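5 min read

I went to the Statow council meeting so you didn't have to, and I'm still cross about it, so forgive me if this rambles.

If you've missed the whole saga, it goes like this. Back in October our councillor, Samer Hakim, was accused of taking free travel from Dramus, the firm that wants to run the car parks. The claim came in an unsigned letter to the local paper. He said it was rubbish. Then the register of interests was updated and there it was, a train fare and a night in a hotel, declared five months after he was meant to declare it. He paid the money back (all £200 of it) and said it was a slip of the pen.

Now, I voted for Samer. I'd probably do it again! He got the Illik Road crossing sorted when three councillors before him couldn't, and he answers his emails. But I do think that if you sit on the panel that scores the bids, you pay for your own train. 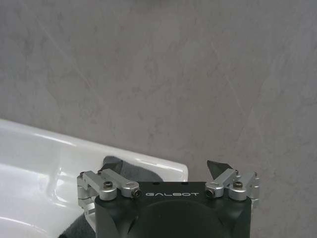 Wissam Darwish left a comment under my last post saying I was being far too soft. The sum doesn't matter, Wissam wrote, it's the five months, and if a clerk in the benefits office had sat on something that long they'd have been out of the door by lunchtime. Which, yes. Fair point, and I've been chewing on it ever since.

So, the meeting. It was held on 12th May in the upstairs room at Ghanem House, and they'd put out far too few chairs, so half of us were leaning on radiators. The standards report was item 7. We sat through the minutes, the bowls club lease, a very long chat about hanging baskets and something to do with drains before anyone got near it. By then a good few people had gone home for their tea, and I suspect that suited certain members down to the ground.

The report itself was four pages. It found that he'd broken the rule on declaring gifts, that he hadn't meant to, and that he should do some training. And that was it! No word on whether he should have scored the Dramus bid, because the officer said that was "outside the scope". A woman behind me asked whose job the scope was, then, and the chair told her questions from the public had closed at item 2. 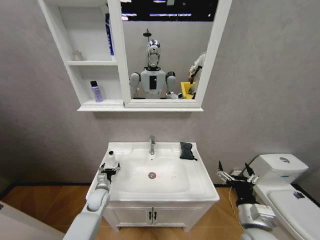
What happens now

The petition to run the scoring again has passed 3,000 names, and that means full council has to debate it. It doesn't mean they have to do anything about it, mind you. They can talk for fifteen minutes and then "note" it, and I've seen them note things before.

I've signed, and I've written to the chief executive asking for two things. One, that nobody who has had so much as a sandwich from a bidder gets to score that bid. Two, that the register goes online in a form you can search, because at the moment it's a scanned page and half of mine came out sideways.

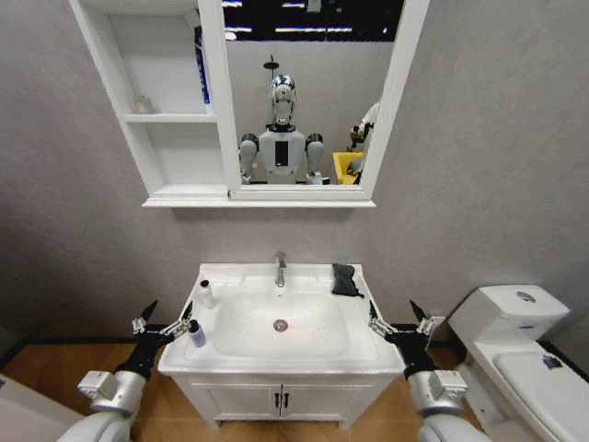 I've had a reply to say I'll get a reply. If it ever turns up I'll post it here in full, boring bits and all. In the meantime the petition is still open at the library desk, and you only need a Statow postcode to sign it. Bring your own pen, theirs has gone.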